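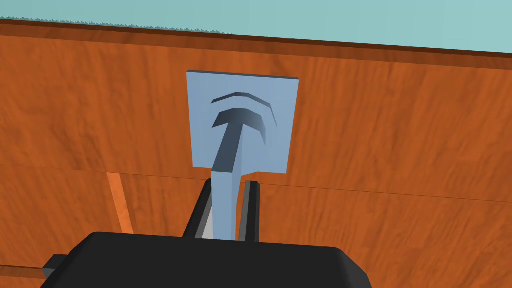 Chapter 7
Teaching the Arm to Open Things

By now you should have a robot that can move its hand to a point in space and stop there without shaking itself to bits. If yours still shakes, go back to Chapter 5 and have another look at the gains (mine were far too high for most of a November, and I blamed the gearbox the whole time). This chapter is where we ask it to do a job, and the job is handles.

I know, handles! When I first drew up the plan for Retier, which is what I call the two-armed machine on my bench at the Gallagher Yard workshop, I had handles down for one evening. I thought I'd be on to pouring tea by the weekend. The evening turned into most of the winter, and I learnt more from it than from everything that came before, so it gets a whole chapter and a long one.

A handle looks like a simple thing to grab. You close the fingers, you pull, the door comes with you. But a door can only swing one way, round its hinge, and your arm would quite like to pull in a straight line. If the two disagree, something has to give. On a good day the fingers slip. On a bad day you strip a servo, and I've a jam jar of those on the shelf that I keep meaning to sort out.

So we'll do it in simulation first. I use Venero, a small simulator that runs happily on an old laptop, but anything that lets you load a room, a robot and a door with a hinge will do. You get to make your mistakes at no cost and you can make a great many of them. My first full batch was 936 attempts, left running overnight, and only 28 of them ended with the door open. I was thrilled with those 28. I watched every single one back over breakfast.

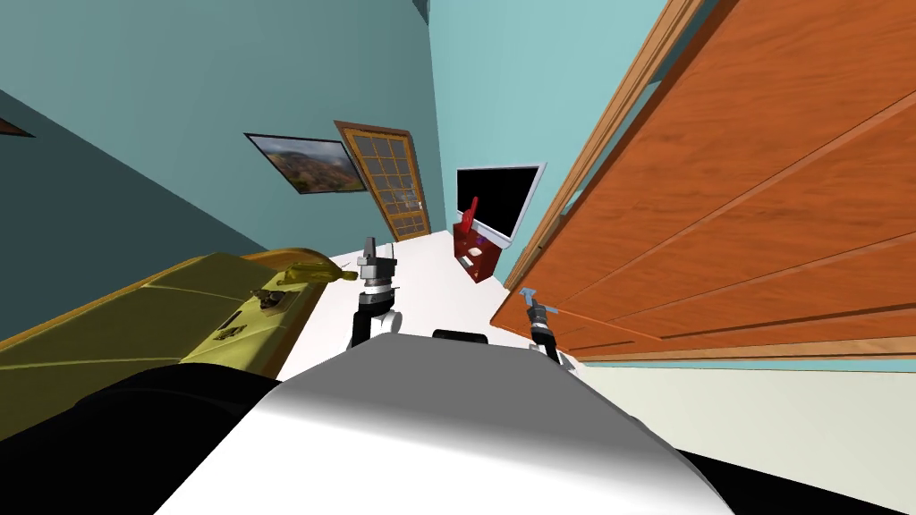
The view I'd like you to get used to is the robot's own, looking out over its chest with an arm reaching away on each side. It makes most people a bit seasick to begin with. When the body leans, the whole room leans with it, and walls you know perfectly well are upright go sliding off at an angle. Stick with it. A view from the corner of the room is lovely for showing your friends, but it hides how little of the handle the robot can see once its own fingers have got in the way.

Don't fuss over how pretty your rooms are, either. Mine are done in flat colours with stock wood grain on the doors, and the edges go jagged if you look closely. What matters is that the hinge is in the right place and the handle is the right size compared with the fingers. I got the size wrong once and spent 100 runs teaching a very nice arm to grab at thin air.

Before we start, please check three things. Your gripper model should have the same opening as the real one, measured with a ruler and not copied off the box. Your joint limits should be switched on. And you'll want plenty of disk space, as the logs pile up quickly. By the time I'd finished the work in this chapter I had 2,945 of them in a folder called Flostomance, a name I typed half asleep and have been stuck with ever since.

We'll take it in this order. Section 7.1 covers getting the hand near the handle and pointing the right way. Section 7.2 is about closing the fingers and knowing whether you've got hold of anything. The swing itself comes in 7.3, with a little bit of circle geometry, all of it drawn out and none of it worse than what you did at school. In 7.4 we move over to the real bench, so have your stop button wired up and within reach before you get that far.

7.1 Getting close

Start with the arm folded and the door shut.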